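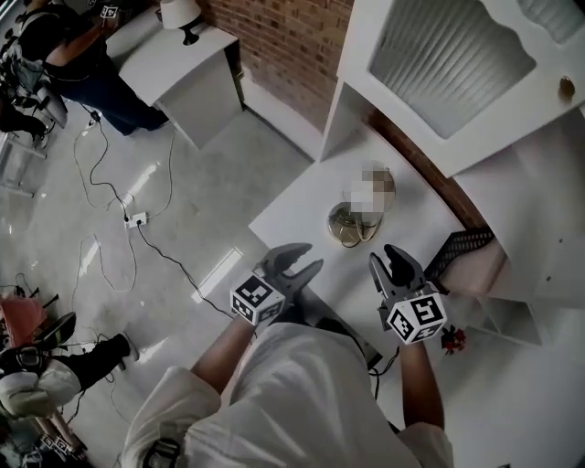
Robotics > Perception and tooling

Lutfa Dewan

OK, long thread on tag cubes, because I've spent most of December staring at them and I need to put this somewhere other than the team chat. If you do pose tracking for hand-held grippers, pull up a chair. If you don't, there's a bit on log viewers near the end you might like anyway!

The setup is simple enough. Two hand-held grippers, a white cube with fiducial patterns mounted just behind the fingers of each one, and a view from head height looking down at the counter. We want the 6-DOF pose of each fingertip frame, over time, in a shape the planner can use.

The planner belongs to Kavinda Paul and it is picky. It takes our fingertip tracks and tries to find a joint path for a 7-joint arm that follows them. Give it a clean track and it's lovely. Give it one bad frame and it'll swing the elbow through the wall to honor it.

So my whole month has been: where do the bad frames come from?

Bad frame type one, and the one I'd have bet money on: the flip. A single flat square seen nearly head-on has two poses that explain the corners almost equally well. It tips toward you or it tips away from you. Add a little corner noise and the solver picks a different one every few frames. On a plot it looks like the gripper is nodding very fast.

(If you've ever hung a tag on a wall and watched the little RGB axes twitch, you know exactly the thing.)

A cube should save you from this! You usually see more than one face, and the faces can't all flip together and still agree. We had cubes. We still had flips. I was pretty grumpy about it.

Turned out our tracker, Demen, was solving every face by itself and then averaging. So one good face plus one flipped face gave us a pose halfway between, pointing at nothing. I wrote that code. In my defense it was a Thursday-afternoon kind of function that just never got revisited.

New version: throw all visible corners from one cube into a single solve, against one rigid model of the cube. If only one face is visible, keep both candidate poses alive and let the next few frames decide. The nodding went away on the first replay and I made a noise that got Sabina Miah to take her headphones off.

Catch: a single solve is only as good as your cube model. If a sticker is on a little crooked, the corners on that face fight the corners on the other faces, and the solver splits the difference. So now we calibrate each cube. Turn it slowly in front of a camera, let a bundle adjustment work out where each pattern really sits, save that file with the cube's name on it.

PLEASE name the file after the cube and not after the hand. Left and right get swapped all the time. Ask me how I know.

Bad frame type two: false tags. Look at that black perforated panel near the right edge of the counter. To a person it's a mesh thing. To a quad detector it's an all-you-can-eat buffet of small dark shapes with crisp edges. Most candidates die at the bit-decoding step, but they eat time on the way there, and if your error correction is generous, every so often one squeaks through with a real ID.

Fix was boring. Turned the allowed bit errors down, and gave the detector a list of IDs that are in play for the session. Anything else goes in the trash. Arif Chowdhury wanted a small neural net to reject false tags and I said sure, after the list of IDs. We haven't needed the net.

Bad frame type three: white on white. White cube, white counter, white shirt. Pattern contrast is fine, so the tags decode fine, but I'd been trying to use the cube's outer outline as an extra constraint and against that counter there's hardly any outline to find. Loved the idea. Deleted the branch.

Also there's more than one operator around, and other cubes keep wandering into view. Top of the shot, somebody seated is holding one. Bottom edge, there's another. So "give me the biggest tag you can see" isn't a safe rule for who's who, and yes, an early Demen did precisely that. IDs are tied to an operator at the start of a take now, and the tracker ignores everybody else's.

Funny side effect: the ignored cubes are still useful! If a cube is sitting still somewhere, it tells you about your own head motion for free. I've got a half-written branch that uses them as temporary landmarks. It's not trustworthy yet (what's "still"? how long is "still"?) so don't ask me for it.

On to time, the real villain.

Fingertip pose comes from images. Finger opening comes from an encoder on its own clock, and the motion data runs at 1,000 Hz on another one. For weeks we lined them up with message arrival times, which is fine until a USB hub gets busy, and then your fingers close before they reach the object.

You can't see it in a single frame. Every frame looks right. The planner is also perfectly happy with it. Then you run it on the arm and the gripper pinches air, very politely, just short of the target.

Ruxandra Vlad found it by making people do the dumbest gesture possible at the start of each take: open, close, open, close, while waving. You get a shape in the finger signal and a shape in the pose signal, and you slide one over the other until they match. Cross-correlation, first-year stuff. Beats everything clever I tried.

We estimate the offset again at the end of the take as well. If start and end don't agree, the clocks drifted, and the tool fits a line between them. If they disagree by a lot, the take gets a red mark and a person looks at it.

Which brings me to the viewer! It's called Lema and it's mostly Sabina's. Video on the left, tracks on the right, one timeline under both. Click a spike in the pose plot and you jump to the frame. That's the entire pitch and I'd give up my good chair before I gave it up.

What I like most is that Lema shows the rejected stuff. Rejected tags are thin gray outlines, the losing pose candidate is a faint set of axes. Before that we only drew what the tracker believed, so every bug looked like "hm, weird, it lost the tag." With the rejects drawn in, you see that it had the tag and threw it away because of a threshold I set in a hurry.

The take I use for regression tests is 2,917 frames long and it's a real stinker. Lots of crossing hands, lots of grazing angles, a cube that keeps ducking behind a forearm. Every change to Demen runs on it before merge. I know that take better than I know most movies.

Things I check on it now: jumps in rotation between neighboring frames, gaps with no visible face, reprojection error per face (so one crooked sticker stands out), and whether the planner finds a path with no joint snapping around. That last one is slow, so it only runs overnight at Broltdale.

About gaps. We used to fill them with straight interpolation, and Kavinda kept getting tracks that slid right through the countertop. Now short gaps are bridged with the motion data and long ones are left as gaps. The planner gets a "don't know" flag and can pick its own way across. He complained for a day and then admitted his success rate went up.

Small tip for free: smooth the pose on the manifold, not the Euler angles. I know you know. I knew too. There was still a low-pass on yaw in a helper file, quietly spinning the gripper the long way around every time it crossed the wrap.

Second small tip: keep the raw detections. All the corners, every frame, even the ugly ones. Storage is cheap next to asking people to come back and redo a take. We've re-solved the whole old archive with the new cube models and plenty of takes I'd written off came back fine.

A few people asked which arm it ends up on. The Sturnex one, but the tracks are stored as fingertip poses plus opening, with nothing arm-specific in them. Kavinda's side does the retargeting, and it's his story to tell. Go bug him for a thread.

Still open: fast wrist twists under dim light. Corners smear, the detector finds the tag but puts the corners in slightly the wrong place, and the reprojection error looks great because they're all wrong in the same direction. Shorter exposure helps until it's too dark to decode. If you've had luck with modeling the blur in the solve itself, my replies are open and I'll read whatever paper you throw at me.

Edit for the person who asked: yes, the power strip and the cables are labeled at both ends. Arif did it with a label maker over lunch and I owe him a sandwich.

Next up for me is getting the cube calibration down to something an operator can do without me standing there saying "slower, slower." Ruxandra has a mockup with a little progress ring that fills in as each face gets enough views. I'll post it when it stops crashing on cube files with spaces in the name.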